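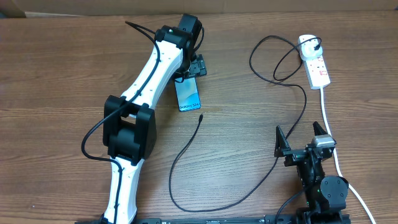

*Wooden tabletop, medium brown, grain running crosswise.*

2026-02-24, finishing bench, Humbridge shop

Back on the tabletop finish question today, which I have been putting off for longer than I'd like to admit. The Skustport order is for tables that will live in a reading room, with elbows and coffee and wet umbrellas, and the people there want the wood to look like wood. No plastic shine. I said yes to that in a cheerful mood and now I have to work out how!

Test boards are all from the same batch of oak, sanded to 180, then wiped with a damp rag to raise the grain and knocked back by hand once they'd dried overnight. I did 26 of them. I know that sounds like a lot, but the offcuts were sitting there, and it's a great deal easier to spoil a board the length of my forearm than to explain a blotchy table to a customer.

Three finishes so far:

- Plain hardwax oil, two thin coats, buffed between. Lovely to touch, warm color, and the easiest by a mile to patch later.
- The Wurnitico water-based, satin. Dries so fast that I was chasing my own lap marks down the board. Keeps the wood paler than I want.
- Oil first, left a good long while, then the water-based over the top. I had hopes for this one. It peeled up with the tape on two of the boards, so either I rushed the oil or the pair of them just don't get along.

Did the coffee ring test on every board, same mug, left until lunch. The oiled boards took a faint ring that mostly came out with a dab of oil and a gray pad (I was very pleased, and made everyone come over and look). The water-based ones took nothing at all, which I have to admit counts in their favor, even if I don't love them.

Shop was at 73 on the wall thermometer by midafternoon, warmer than I'd planned for. The boards nearest the heater skinned over early and have little ridges in them, so please don't judge anything by those. I've put a pencil X on the back. Must move the drying rack to the other side, and I mean it this time.

The Kwiatkowski sander is leaving swirls again, tiny ones that only show once the oil goes on, and then of course they're all you can see. New pad didn't help. I went over the last few boards with a block, along the grain, and they came out clean. Slow work, but for the top faces I think we'll just do it that way.

Still to do: a third coat on half the oiled boards, then the wet cloth test overnight. Ask Skustport whether 3,000 for the whole order still covers it if we're hand sanding, and do that before buying more oil. Delivery is April, so there's time for one more round if these disappoint.

Oily rags are spread flat on the rail outside. Please leave them there until they're stiff.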